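Minutes of the Household Trial

The Malport Housing Board met on Dec 6, 2019 to determine whether the Plistier unit could be trusted to tidy a desk.

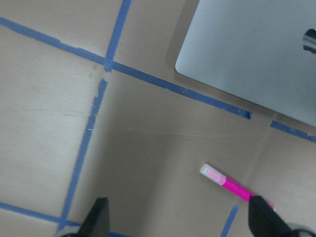
Shakuntala Dwivedi objected that a desk was no fair test, as tenants had asked for help with stairs and wet laundry. The Board noted the objection and returned to the highlighter.

Under Rule 11, any pen left among the blue tape lines was to be moved to the drawer - cap on, laptop undisturbed. The unit was allowed 30 minutes. The Board waited in silence.

Necati Akgül then moved that the rent on the unit be paid through November. Dwivedi asked that her laundry be entered in the record. It was entered, as item six, and the Board adjourned for lunch.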